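Ticket: smell in pantry, second complaint
Property: Brellport, ground floor kitchen
Opened by: Volkan Yaman
Status: open (reopened once)
Category: kitchen / storage / odor

Original report

There is a sour smell in the little storage room off the kitchen. It is worst first thing in the morning and mostly gone by noon. It started in November. I have thrown out everything I could find that was past its date and the smell is still there. The door has no real seal, so it drifts out to the table where we eat. Please send someone who will look at the room and not just spray it.

Reply from Steduvden Home Services

Thank you for contacting us. Odors of this type are nearly always caused by food residue on shelving. We recommend wiping all shelves with our Todeck concentrate and leaving the door open for 2 hours. We are marking this as resolved.

Volkan Yaman, reopening

It is not resolved. I don't see how you can know it's the shelves when you haven't been here. I did it anyway. I took every jar down, wiped the wood with Todeck mixed the way the label says, put the jars back and left the door open for the afternoon. The room smelled of lemon until bedtime. At 6:30 the next morning it smelled of lemon and sour.

Also, the bottle says it treats 200 square feet. The pantry is nowhere near that size, so I doubt I used too little.

Reply from Steduvden (Lu)

Hi Volkan, I've taken this over. Sorry about the quick close. Before we book a visit at $80, could you tell me what is in the room, what is next to it, and whether you keep any damp cloths or wooden tools nearby? Wood can hold a smell for a long time.

Volkan Yaman

I'm not convinced about the wood, but fine. The storage room opens straight off the kitchen, behind the table with the pink cloth. Shelves are on the left as you look in, the dark gray unit is in the middle with a pot and a red cup on it, and there is a pile on the floor by the doorway that I admit has not been sorted. Another doorway at the back goes through to the next room. The board, the cleaver and the sink are on the kitchen side, on the left, and the chopsticks stand in the sink.

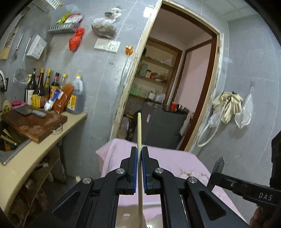 Steps tried so far

1. Shelves. Wiped twice, once with Todeck and once with plain hot water and dish soap. No difference between the two that I could smell, and the soap was a lot cheaper. The wood itself smells like wood.

2. Jars. Opened every one. The pickles smell like pickles. I moved them to the back step for 3 nights and the pantry was just as bad without them, so please don't suggest the pickles.

3. Tablecloth. Lu asked about cloth. Ours has some faint brownish stains toward one side, which I assume are tea. I washed it on hot. The stains did not move and the smell in the pantry did not either. I sniffed the cloth before it went in and got nothing.

4. Chopsticks and board. Scrubbed with salt, dried on a rack by the window overnight. I'll give Lu half a point here: the sink area does smell fresher. But the sink is not what I complained about.

5. Baking soda. Two open bowls, one on a shelf and one on the floor. My sister swears by it. I noticed nothing.

6. Floor pile. Not done. Yes, I know.

Lu

Thanks, that's thorough. I'd like you to do step 6 before we send anyone. Please take everything off the floor beside the doorway, check for old potatoes or onions at the bottom of any bag, and look at the wall and the baseboard behind it. The paint on that door frame is chipped along the edges, so if there's damp coming up, you may find soft wood low down. Press it with a thumb.

Volkan Yaman

The frame has been chipped since before we moved in, so I wouldn't read much into that. I pressed it at knee height on both sides and it's hard. I haven't reached the bottom on the left yet because the pile is in the way.

I've cleared half. So far: paper bags, a broken sieve, a bag of rice with the top folded over, and one onion that was soft on one side. The onion went in the outside bin last night. This morning the smell was weaker, but the window was open too, so I'm not counting it.

Lu

Close the window tonight and check again in the morning, please. I'll hold the visit and there's no charge while the ticket is open.

Volkan Yaman

Window closed. Rest of the pile comes out tomorrow. Leave this open until I say otherwise.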